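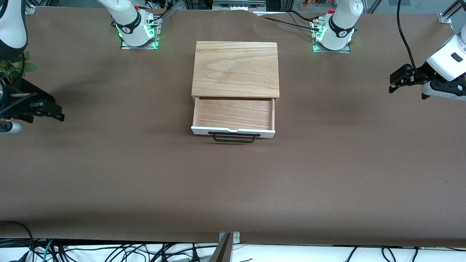

3.2 Rangement domestique et perte des petits papiers

Les écrits ordinaires d'un ménage — quittances, listes, lettres brèves — sont rarement conservés par décision. Ils restent là où on les a posés, et le meuble compte souvent davantage que l'intention. Dans notre enquête, menée auprès de 50 foyers de Lultthorpe et de Kisthorpe, la majorité des pièces retrouvées provenait de petits meubles à tiroir unique, du même genre que ce bloc de bois clair à poignée en fil noir, dont le tiroir entrouvert est vide. Les parois latérales y sont basses, et une liasse un peu épaisse y tient mal. Verhoeven avait déjà noté que les habitants retirent alors les feuilles du dessus, donc les plus récentes, ce qui fausse la chronologie du fonds.

Le corpus réunit 1308 pièces. Nous en avons écarté 92, illisibles ou sans rattachement possible à un foyer ; l'analyse porte donc sur 1216 documents. Parmi ceux-ci, 496 ne portent aucune date. Le dépouillement a été assuré par Luuk Dijkstra et Kuldeep Grewal, chacun codant la totalité du corpus séparément.
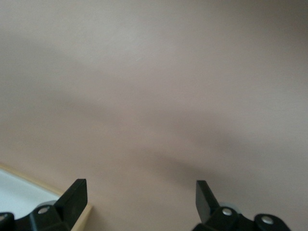
Les désaccords de codage concernent surtout les listes de courses, que Dijkstra classait avec les comptes et Grewal avec la correspondance lorsqu'elles étaient adressées à un tiers. Nous avons retenu la seconde solution. Elle gonfle un peu la catégorie des lettres, mais elle respecte l'usage des habitants, qui parlent volontiers de « mot » pour une liste laissée à quelqu'un.

Les quittances se conservent mieux que le reste. Elles sont souvent pliées en deux et glissées sous les autres papiers — parfois contre le fond du tiroir, où elles échappent au tri. Le fonds Jansen fait exception : tout y était rangé par ordre de réception, dans des enveloppes. 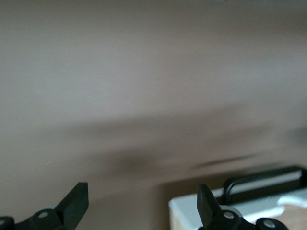
Figure 3. Surface beige pâle, traversée d'une bande d'ombre diffuse.

La section suivante reprend ces catégories pour les seuls documents datés.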